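Onelar Flat-Pack Gift Boxes, Light Green, Pack of 22
Reviewed by Valbona Delić

I have reached the age where I own opinions about cardboard. My last batch of gift boxes came from Nillberg, and they arrived already assembled, so that for most of August I had a hall closet full of air. The Onelar boxes ship flat. The whole pack slid behind a bookcase, and I forgot I had bought it until I needed one, a very good start for any purchase.
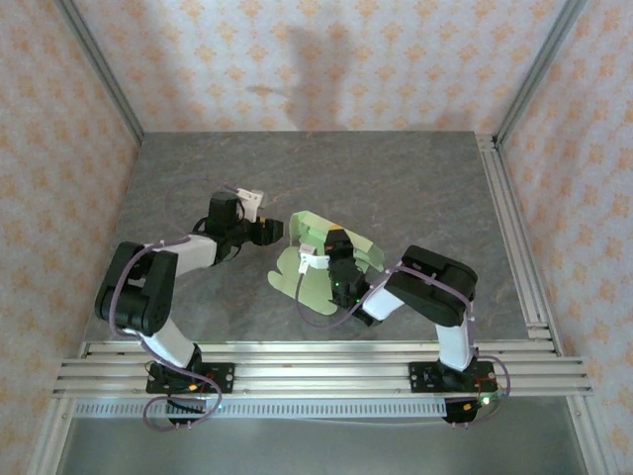
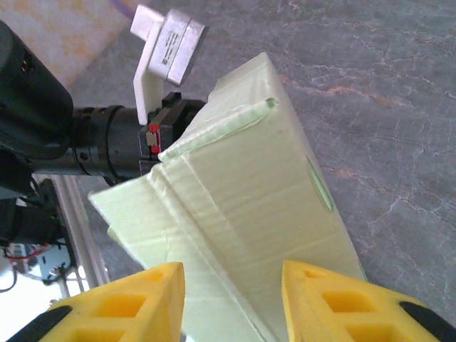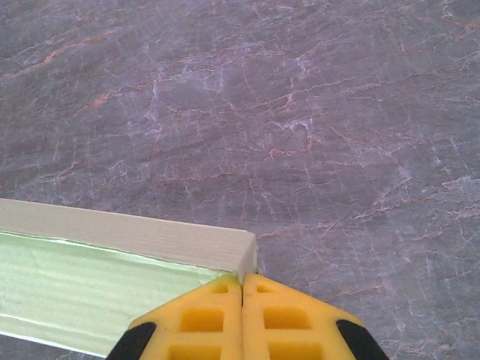 Light green cardboard on the gray stone-look top. The color shifts a little from one view to the next.

The color first, as that's what people ask about. The website calls it Spring Meadow. I would call it toothpaste, the mild kind for children. It is a nice green all the same, pale enough to go with most ribbon, and it has a bit of shine that makes the box look more expensive than it was. The shine also shows every fold you make and then regret. If you crease a panel the wrong way, you will be looking at that crease until the birthday is over.

Now, the folding. The instructions are a sheet with 2 drawings on it: a flat thing and a box. What goes on between them is left to your character. I sat down with the first one at nine in the evening, feeling capable, and by half past I had made something like a roof gutter. The long side wants to stand up before the flap in front of it is ready, and while you deal with the flap, the long side lies down again. Lejla Stojanovska, who lives upstairs and wraps presents the way other people do surgery, did hers in under a minute and handed it back to me without a word.

Her method, which she did eventually share: run a thumbnail down every fold line before you try to close anything. Bend each one fully over, let it go, then start building. Small end flaps in first, long side up, front flap last. Go slowly at the rounded corners, where the board likes to buckle. After that they do go together, and by my fourth box I could do it while watching television, though not with subtitles.

Once it's shut, it's a decent box. I put a jar of plum jam in one and carried it across town on the bus, and both jam and box arrived in good order. A hardcover book made the bottom sag slightly. I wouldn't trust one with a candlestick. The board is fine for scarves, soap, socks, and anything you'd be embarrassed to send in a padded envelope.

Complaints. The pack I bought had one box with a notch that hadn't been cut all the way through, and I finished it with nail scissors, badly. The finish also laughs at ordinary tape, so use double-sided or tie it shut. And the label on the outer sleeve is glued on with something intended for ships.

Compared with the Stedero ones, these are thinner but much better looking. The Obradović boxes are sturdier than both and come in brown, brown, and a sort of brown. There is apparently a trade carton of 1,000 if you run a shop or have a great many cousins.

Four stars. I'd have given five for a third drawing.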